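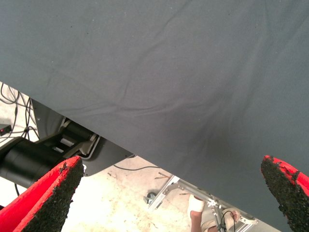 Dust cover sheds lint on my gears, plus one gear that won't go on its peg

Small Mechanisms > Assembly and Cleaning
Viewed 1349 times

Yu-na Jang
I have a round metal plate with a big hole in the middle and three places for small spur gears to go on short pegs. It is a bench exercise and it is supposed to be relaxing. I work on a dark charcoal mat, and whenever I stop for lunch or lose my temper I put a sheet of gray-blue woven fabric over everything to keep the dust off.

The sheet is from a Covilow cover set and the package said low lint. I suppose low is a matter of opinion. I can see pale specks all over the cloth, and after a night underneath it the gears have fuzz between the teeth. So the thing I bought to keep the dust off has become my main supplier of dust.

I have washed it once, with towels (I know). I have shaken it out, indoors (I know that too). It also creases no matter how I fold it, and the fuzz seems to live in the creases.

My second problem may be the same problem. Two of the gears go on fine. The third one sits down most of the way and then stops, a hair above where it ought to be. I take it off, look at it, find nothing, put it back, and it stops at the same spot.

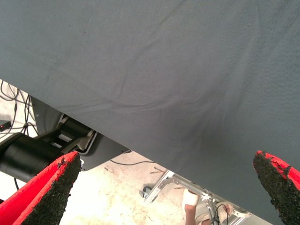

I don't want to go out and buy a different cover if this one can be saved. I also don't want to push any harder on that gear, having once pushed harder on a clock. Is there a way to get a woven sheet to quit shedding, and should I be sanding something? There's a scrap of 800 grit in the drawer and it is starting to look at me.

Tags: lint, spur gears, dust cover, bore cleaning

3 replies

Lorraine Ellwood
28 posts
Leave the sandpaper in the drawer. If you open up the bore even a little, the gear will wobble on its peg for the rest of its life and you'll be back here with a worse thread.

The sheet first. You washed it with towels, so a fair amount of what it's shedding is towel. Wash it again by itself, inside out if it has an inside, with plain detergent and no fabric softener. Then tumble it on low for 20 minutes with nothing else in there and clean the dryer screen before and after. If the screen comes out furry, do another round. Mine took three, and I swore at all of them.

Go over both sides with a sticky roller before it goes back on the bench. Roll it up on a cardboard tube when it's not in use and you'll be rid of most of the creases too. A quick press on a cool setting takes care of the rest, but test a corner.

Also, stop letting the cloth lie directly on the gears. Teeth grab threads. That's more or less what teeth are for. Stand a shallow box over the plate and drape the sheet over the box.

As for the gear that stops short, before you blame the gear, swap them around. Put the stubborn one on a peg that you know is good. If it drops all the way down, your trouble is the third peg, or some crud around the base of it. If it stops short there too, look inside the bore with a flashlight. Twist a bit of lint-free wipe with a drop of alcohol on it, run it through, let it dry, try again. 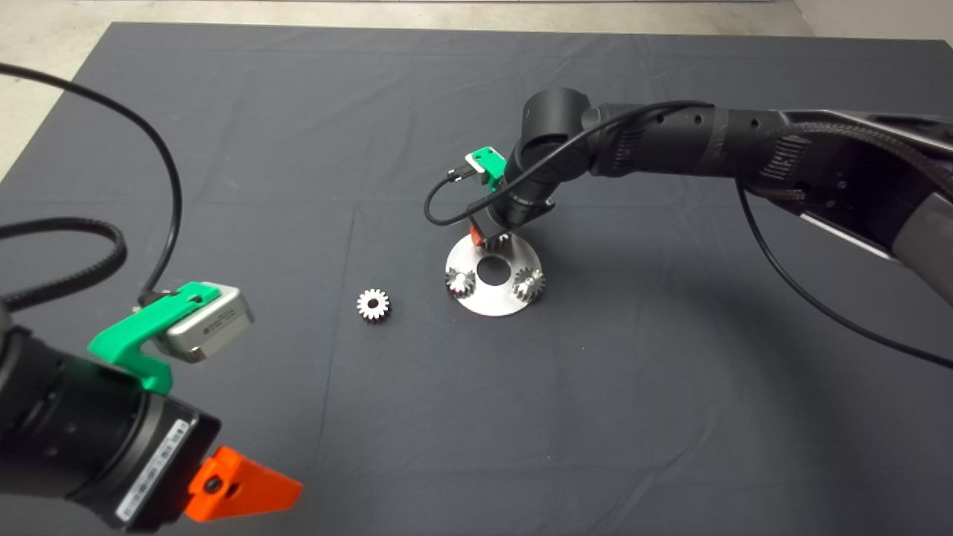
While you have them off, keep the loose one flat on the mat and well to the side of the plate, where you won't knock it with a sleeve. Don't set it down on the sheet. I'd have thought that went without saying, but I've done it myself, and then spent an evening with tweezers.

Ah-rin Koo
just get a plastic box and turn it upside down over the whole thing. no cloth no lint. mine used to have crackers in it

Yu-na Jang
Replying to Lorraine: I did the swap. The bad gear went straight down on the first peg and a good gear stopped short on the third, so I owe the gear an apology. There was a ring of gray fluff packed around the bottom of the peg, felted down so neatly I had taken it for part of the plate. It came off in one piece with a toothpick. All three sit level now.

The sheet has been through the dryer twice and the second screen was still a bit furry, so it's going in again.

Replying to Ah-rin: did you wash out the crackers?

Ah-rin Koo
mostly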